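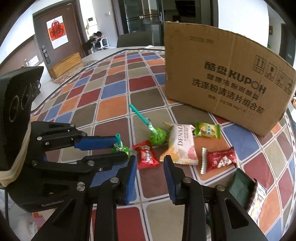 Golosinas envueltas y una caja de cartón sobre un mantel estampado con dibujo de baldosas.

El mantel estampado vuelve a las mesas

En Saludo, un pueblo de casas bajas donde casi todas las cocinas dan al patio, la mesa se cubre antes de las ocho de la mañana y así se queda hasta la noche. Sobre ella se desayuna, se hacen los deberes y se deja la compra. El mantel de diario aguanta todo eso, y durante años fue también la prenda más fea de la casa. Los manteles buenos esperaban en el cajón.

Eso ha ido cambiando. La tienda Grodier, que lleva 48 años vendiendo tela por metros en la calle principal, dedica ahora una pared entera a los estampados de uso diario. Los geométricos son los que más salen – baldosas, rombos, cenefas – y los clientes jóvenes los piden en colores que sus padres habrían considerado de bar. 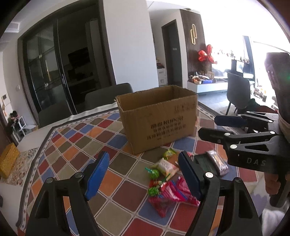

La explicación que dan en el mostrador es práctica. Un dibujo pequeño y con muchos tonos disimula las manchas de café y de aceite, mientras que un mantel liso las enseña desde la puerta. También perdona las arrugas. El problema viene al cortar: si la mesa es redonda y el estampado tiene líneas rectas, conviene centrar bien el motivo, porque cualquier desvío se nota en el borde.

El taller Plidura, a las afueras de Branddale, confecciona manteles a medida desde un local que antes fue almacén de grano. En septiembre, su mejor mes, entregó 746 piezas. Trabaja sobre todo con algodón y con mezclas que se pueden lavar a 60 grados, y recomienda dejar una caída corta para el uso diario. Las caídas largas se enganchan en las sillas.

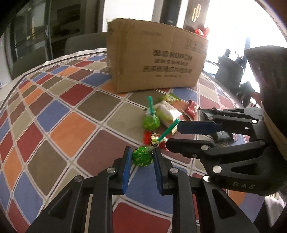
Queda la cuestión del lavado. El algodón cien por 100 encoge en la primera colada, y en el taller prefieren lavar la tela antes de coserla. Quien la compre por metros debería hacer lo mismo, y secarla a la sombra si lleva rojos o azules intensos. El planchado se hace por el revés, con la tela todavía algo húmeda.

En Grodier guardan los retales en un cesto junto a la caja registradora. Se venden al peso y suelen acabar convertidos en servilletas.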